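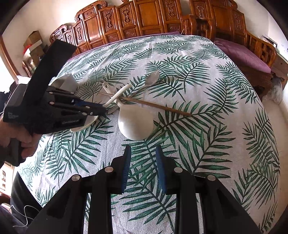

Figure 1. Ladle, soup spoon and chopstick on the palm-print cloth, with a bowl or dish held by a gripper.

# Care and Storage of Ceramic Tableware in Shared Households

Final report, Household Materials module, Clelby College

## 1. Purpose

This report presents the results of a term project on the handling and storage of everyday ceramic tableware. The project asked which pieces in a shared household are most often chipped, where on the piece the chip occurs, and whether simple changes in sorting and storage would reduce the damage. It was carried out between January and March in 14 households in the Bukmont district, all of which eat at least one meal a day from ceramic bowls with ceramic spoons and chopsticks.

## 2. Background

Published advice on ceramics is mostly written for collectors or for restaurants. Collectors are told to wrap each piece separately. Restaurants buy heavy ware in bulk and replace it. Neither approach suits a family that owns a mixed set, uses it daily and would like it to last.

Serving pieces are a particular difficulty. A ladle has a deep bowl and a slender handle, and it will not stack with anything. A soup spoon has a flat base and sits well inside another spoon of the same make, but poorly against one of a different make. In the households visited, both kinds of piece were usually kept in a drawer with metal cutlery or standing in a jar near the stove.

## 3. Method

Each household was visited twice. At the first visit all ceramic tableware was brought out, laid on a soft covering and sorted by type. A cloth was chosen for this work in place of a bare tabletop, as several of the tables available were stone or glass. Any firm surface large enough for the full set was accepted. Patterned cloths were found to be less convenient than plain ones when checking for small fragments of glaze, and a plain one is recommended for any repeat of the study.

Pieces were recorded under five headings: bowls, plates, soup spoons, ladles, and other. Chopsticks were set out together with the ceramics, since they are washed and stored with them in most homes, but they were not included in the totals. A chip was recorded if it could be felt with a fingertip. Hairline cracks were noted separately and are not discussed in this report.

Between the two visits, households were asked to follow three instructions:

- Store ladles lying down, with the bowl supported and nothing resting on the handle.
- Nest soup spoons only with others of the same shape.
- Keep chopsticks in their own tray or sleeve.

## 4. Results

In total, 1,102 ceramic pieces were examined at the first visit, of which 247 had at least one chip. Bowls made up the largest group and were chipped almost entirely at the rim. Plates were in better condition than expected. Ladles were few in number, but damage to them was more serious: the usual place was the end of the handle, and a ladle with a hooked tip was more likely to be marked there than one with a straight handle.

Soup spoons showed two patterns. Those kept upright in a jar were chipped along the front edge of the bowl. Those kept in a drawer were chipped on the underside, where they had rubbed against metal.

At the second visit, new chips were found mainly on bowls. No household reported new damage to a ladle. The period between visits was short, however, and the second result should be read with caution.

Most households kept the instruction on chopsticks without trouble. The instruction on nesting spoons was the least followed – families with mixed sets found it slow at washing-up time, and four asked whether a folded dish towel between the spoons would do as well. It appeared to, although this was not tested.

## 5. Storage Trial

A small divided tray, sold under the name Emenora, was lent to three of the households for the second half of the project. It was well received for spoons, but the longest compartment was too short for most ladles. One household solved this by placing the ladle on top of the tray in a shallow bowl. The Godoy housewares shop in Bukmont carries a longer version, which could be used in future work.

## 6. Recommendations

The project team recommends that the three instructions be kept, with the second changed to allow a towel or paper lining. Bowls require separate study. Rim damage seems to be linked to how bowls are stacked in the drying rack, and the present method did not record what happened at the sink.

A checklist for use at home is given in Appendix A. The record sheets for each household are held by the department and may be consulted on request.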